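Laundry Folding Demonstrations – Student Project Data Card

Novumberg Technical College, Robotics and Automation Course
Hutinlow Cell, Workshop Level
Status: released for teaching use, second revision

Summary

The Hutinlow laundry set is a collection of recorded demonstrations in which a pair of robot arms handles used clothing on a table. It was produced by second-year students of the Robotics and Automation course as their assessed group project. The set is intended for coursework, for the college robotics club, and for entrants to the Zarnarico student challenge, whose handling category requires teams to flatten, fold and stack garments without human help.

The release holds 2000 demonstrations, recorded by 4 student groups. Each group was responsible for its own recording plan, its own checks and its own written report. The reports are included in the folder named "reports" and should be read together with this card.

Contents of the release

recordings/ – one folder per demonstration, numbered in order of capture
garments/ – a list of the clothing used, with type, size and main colour
splits/ – suggested lists for training and testing
reports/ – the four group reports, as submitted
tools/ – scripts for playback, trimming and checking

Each recording folder holds the video from the fixed camera and the wrist cameras, the joint positions of both arms, the opening of both grippers, and a short text file giving the task, the garment number and the group. All streams share one clock. Where a camera stream is missing, the text file says so and the remaining streams are kept.

Tasks

Three tasks are covered. In "spread", a garment dropped on the table is to be laid out flat. In "fold", a garment already laid out is to be folded and placed on a pile. In "clear", garments are to be moved to or from a basket. A demonstration counts as complete when the student at the controls marks it so. Incomplete attempts have been kept under a separate label, as several teams have found them of use in the study of failed grasps.

Method

The arms were steered by students using the Kuzmenko leader handles belonging to the course. Every student completed a supervised introduction before recording. Sessions were limited to two hours, and the person at the controls changed at least twice in each session.

Garments were brought in by students and staff, washed, and given a number. The list includes T-shirts, sweatshirts, trousers and children's clothing – items with zips or metal buttons were set aside after the first week and do not appear in the release. Groups were asked to drop each garment from a fixed height before a "spread" demonstration. Compliance with this instruction varied between groups, and the reports of Groups 2 and 3 discuss the matter in some detail.

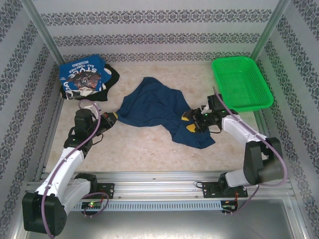
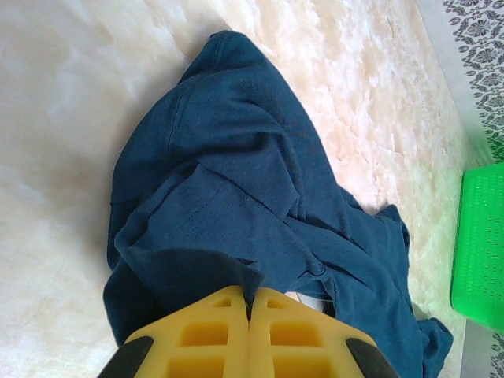
Known limitations

Dark garments are over-represented. Students preferred them in the early sessions, and the balance was only partly corrected later. Users training on colour images should expect weaker results on white and striped items.

The clocks of the two wrist cameras drifted apart during one Wednesday session. Around 100 recordings were affected. They have been realigned by hand and carry the flag "resync" in their text files. Users who need exact timing are advised to leave them out.

The labels for "fold" do not record which fold was used. Group 1 folded sleeves inward first, whereas Group 4 folded the garment lengthwise and dealt with the sleeves afterwards. The group number may serve as a stand-in until the labels are revised.

Suggested use

The test list contains 100 demonstrations with garments that appear nowhere in the training list. Teams reporting results within the course must use this list unchanged. Entrants to the Zarnarico challenge may train on the whole set, but should check the current rules on outside data before doing so.

Access and conditions

The set may be used freely for teaching and for non-commercial study. It may not be passed on without this card. Some garments carry printed lettering or designs, and users should consider this before publishing images from the recordings.

Errors should be reported to the course office, quoting the recording number and the revision. Corrections are collected over the term and issued together in September. Recordings withdrawn from the set keep their numbers, which are not used again.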